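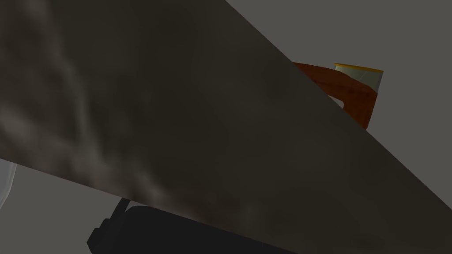

Wrist camera view blocked by finger, Tredon gripper

ustura_jo
Setting up the wrist camera on our Tredon cell in sim before we touch the real one. At the grasp pose the near finger covers more than half the view. I can see one end of the wood-look block and the top of the can, and that's it. Would you move the camera or change the finger?

pell781
Move the camera. Bring the bracket out 8 mm and tilt it back 2 degrees. Check your cable slack at full wrist rotation after.

mkorhaus
I disagree. Every time you shift the bracket you redo the hand-eye calibration. Cut a narrower finger. Flornari sells blanks.

pell781
Calibration takes me one coffee. Narrow fingers flex, and ours needed replacing after 3,000 cycles.

mkorhaus
What were you lifting? Ours are fine.

ustura_jo
Light parts only. Also, is the mottled finger texture going to matter?

pell781
Not for blocking. Fix the mount first.

ustura_jo
OK, trying the bracket in sim tonight. If it still blocks I'll order a blank.

Jocelyn Chan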